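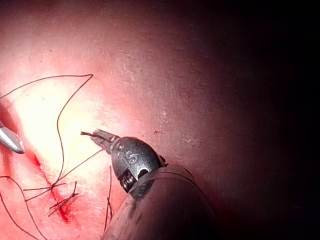
Orska is a 2019 adventure and puzzle video game developed by Altasier and published by Zonley. It was released for Windows on 25th October, with a handheld console version following in February of the next year. The player controls Ilse, a signal keeper who travels along a frozen river by sled and repairs a chain of bell towers. The game was directed by Zodwa Naidoo and written by Reshma Du Plessis, with music by Faizal Setiawan.

The game is played from an overhead view and has no combat. Most of its puzzles involve ringing bells in a set order to open locks, move ice or call other characters. Reviewers praised the sound design and the layout of the river, and were less positive about the inventory and the handheld version's loading times.

Gameplay

The world of Orska is a single river with side channels, divided into 28 stretches. Each stretch contains at least one place where Ilse can leave the sled and walk. The sled cannot turn back against the current marks on the ice until the player finds the harness, an item in the ninth stretch. Before that point the game is linear. Afterward the player can return to any earlier stretch, and many side puzzles can only be finished on a second visit.

Every tower holds a set of bells. When a tower is first reached, some of its bells are missing, cracked or out of tune. The player collects bell metal, clappers and rope and fits them at the tower's workbench. Tuning is done by holding a button to strike the bell and moving the analog stick, or the mouse, until its pitch matches a hum heard in the background. A visual tuning aid can be turned on in the options menu. With the aid on, a line appears above the bell and becomes level when the pitch is right.

Once a tower is repaired, the player can ring patterns from it. Patterns are learned from characters, from carvings and from the echoes of other towers. A pattern rung from one tower can affect things several stretches away. The pattern known as Low Thaw, for example, opens a ferry lock near the town of Vess, but only if it is rung from a tower upstream of the lock. The in-game notebook records the notes of a pattern but does not record what it does.

Ilse can carry 9 items at once. Items can be stored in sheds, and each shed keeps its own contents, so an item left in one shed has to be collected from the same place. The sled has a separate slot for a single large item such as a bell or a stove.

Cold acts as a time limit in outdoor areas. A lantern in the corner of the screen dims as Ilse walks away from the sled, and when it goes out she is returned to the sled with her items intact. Stoves placed at certain points refill the lantern. On the easiest of the three settings the lantern never goes out completely.

Plot

Ilse arrives at the river mouth to take over from her aunt, a signal keeper who has stopped answering the bells. The first tower is empty and its log has been torn out. Following the river inland, she repairs the towers one after another and meets the people who depend on them, among them a ferry family, a retired mapmaker and the residents of Vess, who have removed their own bell and will not say why.

In the middle part of the game Ilse learns that the bells were used to direct the ice during a flood, and that the choice of where to send it destroyed a village in a side channel. Her aunt had rung the pattern. The torn pages are found in sheds along the river and can be read in any order.

At the last tower Ilse finds her aunt alive and living with survivors of the flood. The player then chooses to ring the full set of bells or to leave the tower silent. The two endings share most of their scenes but differ in the closing song. A short additional scene is shown if every page of the log has been found.

Development

Altasier was founded by Naidoo and the programmer Dumisani Nel after they had worked together on mobile puzzle games. Orska began as a small project for a game jam with the theme "distance." The jam entry had one screen, two towers and four bells, and was called Upstream. Naidoo has said that players of the jam entry spent most of their time ringing the bells without trying to solve anything, and that the full game was planned with this in mind.

Work on the full game started with a team of three. Du Plessis joined as writer after the first half of the river had been laid out, and rewrote the story so that it could be told through bell patterns and log pages. An earlier draft had a long spoken introduction, which was removed. Ilse was originally a postal worker, and some mail-related items remain in the game, including a satchel that takes up one inventory space and has no use after the third stretch.

Nel wrote the game's engine, which keeps all stretches of the river active at the same time in a simplified form. This allows a pattern rung in one place to change another without a loading screen. It also caused a large number of bugs late in development. One of these let the ferry travel with no lock open, and blocked progress if the player was on board. The release was moved back twice while such problems were fixed.

The river was drawn by hand on paper, scanned and then colored by computer. Reshma Matlala, the lead artist, used a limited palette for each stretch and repainted the whole of Vess after early testers confused it with the ferry station. A lake in the nineteenth stretch was named Matlala after her by the rest of the team. It appears under that name on the in-game map.

Zonley agreed to publish the game after seeing a build that contained the first six stretches. The publisher paid for testing, translation and the handheld version, which was produced by a separate team.

Music and sound

Setiawan composed the score and also recorded the bells. The game uses 600 separate bell samples, taken from hand bells, ship's bells and several cast pieces of scrap metal. Each bell in the game has versions for near, middle and far distance, and cracked bells have their own set. The samples were recorded outdoors where possible, and wind can be heard in a number of them.

There is little music outside the towers. When a tower is repaired, its bells are added to the background music of the surrounding stretches, so the score becomes fuller as the game goes on. The closing song is sung in two versions, one with bells and one without. A soundtrack album was released for download on the same day as the game. It leaves out the echo patterns, which Setiawan considered puzzle material.

Release

The Windows version was sold by download only. A free demo covering the first two stretches was made available during the summer before release, and saved games from the demo could be carried over to the full game.

The first update fixed an error that prevented the last log page from appearing if the shed at Vess was full. A later update added the lantern setting described above, separate volume controls for bells and wind, and the option to remove the satchel from the inventory. The notebook was also changed so that players could type a short note beside each pattern.

The handheld version includes all of these changes. It uses touch controls for tuning and has a larger default text size. In this version the river is split into four sections with a loading screen between them, although patterns still carry from one section to another. A boxed edition was sold with a folded paper map of the river. The first printing of the map showed two side channels in the wrong order.

The game was released in English, French, German and Indonesian. The carvings are drawn as part of the backgrounds and were redone for each language.

Reception

Reviews of the Windows version were generally favorable. Critics often singled out the moment when a distant tower first answers the player, and several described the game as best played with headphones. The absence of combat was noted but was rarely treated as a fault. Opinions of the story were more divided. Some reviewers found the final choice well prepared, while others felt that the endings were too close to each other for the decision to matter.

The storage system received the most criticism. Players who had left a needed item in a distant shed could face a long return trip, and the game gives no list of what each shed contains. The notebook was also criticized before the update for giving too little help.

The handheld version was reviewed less widely. Its tuning controls were considered an improvement, but the loading screens were said to interrupt travel in the later part of the game, when the player moves back and forth between sections.

Follow-up

Altasier released a free add-on, Orska: Side Channel, the next winter. It takes place before the main story and follows the mapmaker through a short branch of the river that is closed off in the main game. It has three towers and introduces fog, which shortens the distance at which bells can be heard. The add-on is started from the main menu and uses its own saved games. It was not made available for the handheld version.

See also

List of Altasier games
Orska: Side Channel
Sound-based puzzle games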